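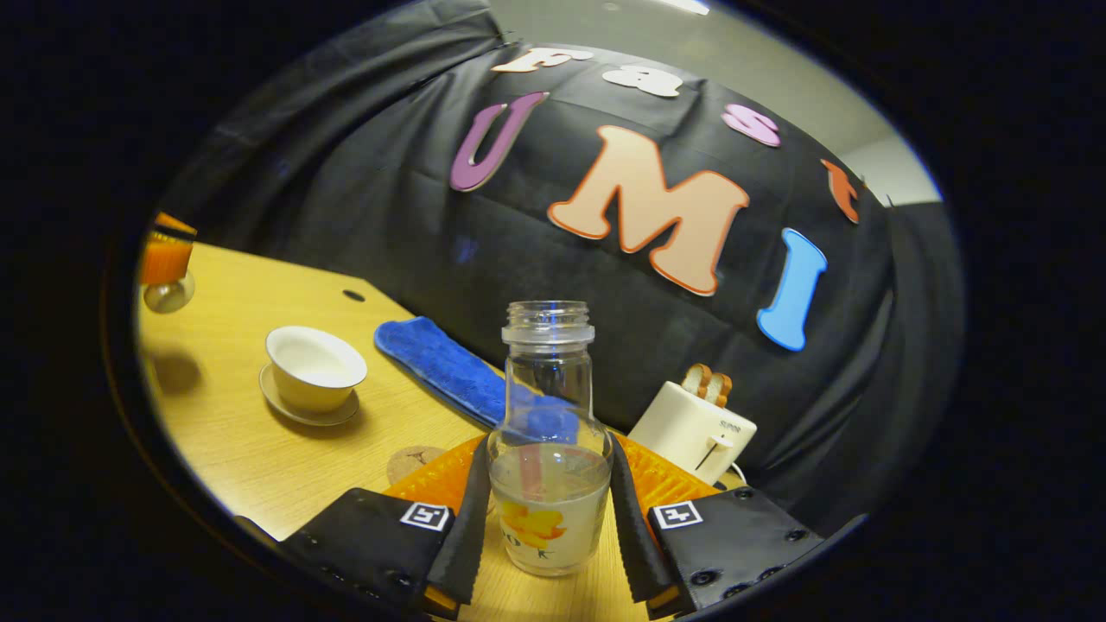

Aug 1, 2022 – prop shop notebook, Viston stage

Big day for the hitman picture! The revised schedule came over from production this morning and we finally know which scenes land on us first. The hotel bar fight has moved up to the opening week, so everything Skurau was going to do at leisure in September now has to be camera-ready well before that. I'm thrilled, because the bar fight is the best thing in the script, and I've wanted to build it since the first read. It also means settling the hero bottle. I want clear glass, a threaded neck with no cap, shoulders that flare out into a rounded body. That shape reads as a bottle from any angle, and the open mouth lets the actor pour straight away without fumbling a stopper in the middle of his best line.

Breakaways next. The molds we used on the last film were for a straight-sided bottle and they won't do. Ileana Onu wants to cast the new ones in two halves and seam them along the side that faces away from camera. I was doubtful about the ribs on the neck surviving a two-part mold, but she showed me a test neck at lunch and it's lovely. The thread came out crisp all the way round except for one soft spot near the lip, and she thinks that was a bubble. She is going to try pouring slower and tapping the mold as she goes.

Count for the fight as it's written now: 13 breakaways on camera, and I want 3 hero bottles in real glass for the close work before anybody swings anything. The real ones get a dab of blue tape on the base and live on their own shelf. They never go on the fight set. If you are reading this and you're new, please read that again.

Fight notes. Watched the stunt team walk through the bar routine on the rehearsal mats and it is so good. The lead doesn't throw a single fancy punch. He's a tired man who has done this too many times, and he uses whatever is nearest: a stool, a tray, the bar towel (the towel bit got a cheer from everyone watching). The bottle comes at the end of the routine, when he's out of ideas, and he catches it before it rolls off the bar. So it has to roll nicely! The flared shoulders make it roll in a curve, which the coordinator loves and the camera operator does not. We'll try a few with a little weight cast into the base and see if we can straighten them up without spoiling the break.

Things I still don't know:
– whether the liquid in the pour is tea or tinted water. Tea looks better under the warm lights but goes cloudy if it sits.
– label or no label. The director said "no label" in the meeting and then sketched one with a label. Will ask.
– who is paying for the second bar top. Clesine built the first one and quoted us for both, but the paperwork only shows one.

Other stuff. The Magyar apartment set is going up in the far bay and I had a good nose around. It's small on purpose, with a low ceiling piece that flies out for the overhead shot. The hitman's kitchen is nearly bare and I love that. One cup, one pan, one chair. We have been asked to age the chair, so I sanded the front edge of the seat and the spots where his hands would go, then rubbed in some brown wax. Needs another pass, it still looks like a chair from a shop.

The script is at 118 pages in the new draft. The phone call on the stairs is gone, which is a shame, I had already rigged the phone. The rooftop ending is longer and much better. There's a quiet beat now where he just sits down next to the man he was sent for and they share the bottle, so our bar bottle travels through the whole film and ends up there. That changes how I feel about the close-up version. It should pick up scuffs between the bar and the roof. I'll do a fresh one, a scuffed one and a badly scuffed one and number them by scene so continuity doesn't come after me.

Tried scuffing on a scrap piece this afternoon. Fine wet paper gives a nice haze at the shoulder, steel wool is too even. A handful of gravel in a canvas bag gave the best result by far, and was the most fun.

Tomorrow: Ileana pours the next batch, I chase the label question and the Clesine invoice, second coat on the chair. Somebody please bring back the small heat gun.

Last updated: end of day, after cleanup
6 comments
2 shares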